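Prarnell Community Help > Cleaning and floors > Robot cleaners

Is the Stollis floor robot worth it for a room full of dining chairs?
Asked June 2024

I look after the canteen at a small office and I've been offered a Stollis on trial, the scrubbing one that comes with the dock. It's hard tiles all the way through, pillars, big windows, and lots of four-seater tables on a centre post. The rep says it will do the whole room overnight on its own. What I want to know is what happens around the chairs, as ours are the bucket kind and people leave them any old how. I'd be doing this bit by hand every evening:

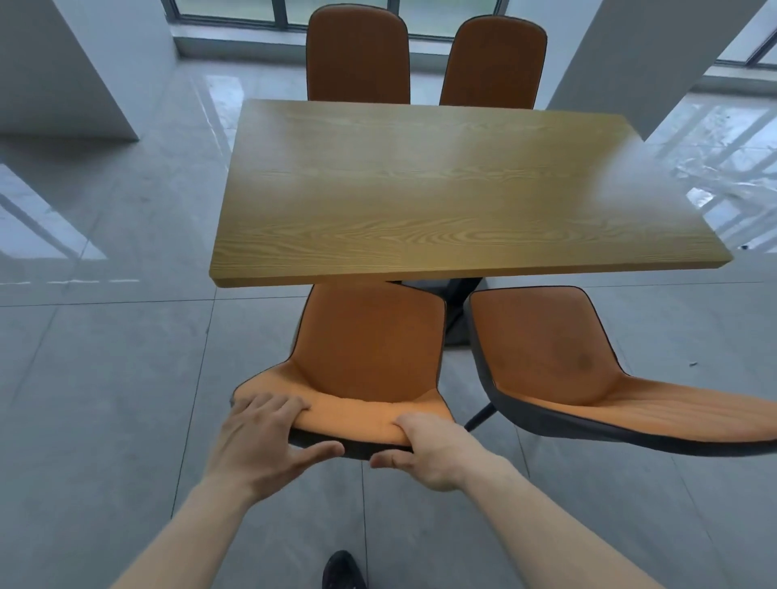
I don't mind a bit of that, but if I'm shifting furniture for 20 minutes before it starts then I might as well keep the mop. It's also 3,000 to buy after the trial, so I'd have to argue for it. Has anyone lived with one?

Answer 1 (accepted)

We've had ours since November and I'd say yes, with grumbles. It's very good on open tile — much better than the Rinaldi we had before, which left streaks wherever the sun came in. Under tables is where you have to help it. It sees a centre post perfectly well and goes round it, but thin chair legs close together confuse it and it just marks the whole patch as blocked and trundles off.

What works for us is pulling the chairs out on one side only, a good arm's length, and leaving the far side tucked in. Next night we do the other side. It takes me around 15 minutes for 9 tables and I've stopped noticing I do it. Lift them a touch as you pull if the feet are hard, ours squeaked something awful until I put felt on. And do a quick look for crumbs and scraps of paper first, the Stollis scrubs but it isn't a great sweeper, and wet paper gets wound round the brush.
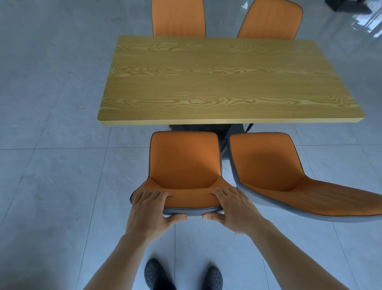 Can you tell it to skip a table that's still in use?
You draw a no-go box on the map in the app and it stays there until you delete it, so remember to take it off afterwards. I forgot once and had a sticky square for a week.

Get them to map the room with you during the trial, with the chairs left how you'd really leave them. Ours was mapped with everything stacked away and I had to do it all again.

Answer 2

Get the Esteren instead, it's narrower. Haven't tried the Stollis though.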